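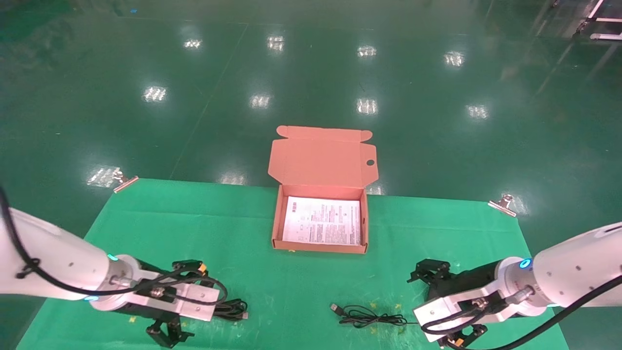 My old mouse finally gave up in July, after weeks of double-clicking everything I only wanted to click once. I put off replacing it for ages (I hate shopping for this stuff!) and then spent a whole evening comparing the Hidus and the Kalau before I picked one. I do love a pink box, I'll admit, and a lid that folds right back so you can see what's inside straight away. The sheet of tiny print lying in the bottom is another matter – I read 2 lines and went to put the kettle on.

I wanted a cable this time, as I'm fed up with hunting for batteries. The blue light I wasn't fussed about, but it's growing on me.

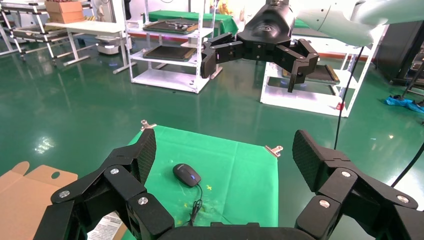

Black mouse, blue scroll wheel, green mat.

Next job is the keyboard, which has 43 crumbs under every key.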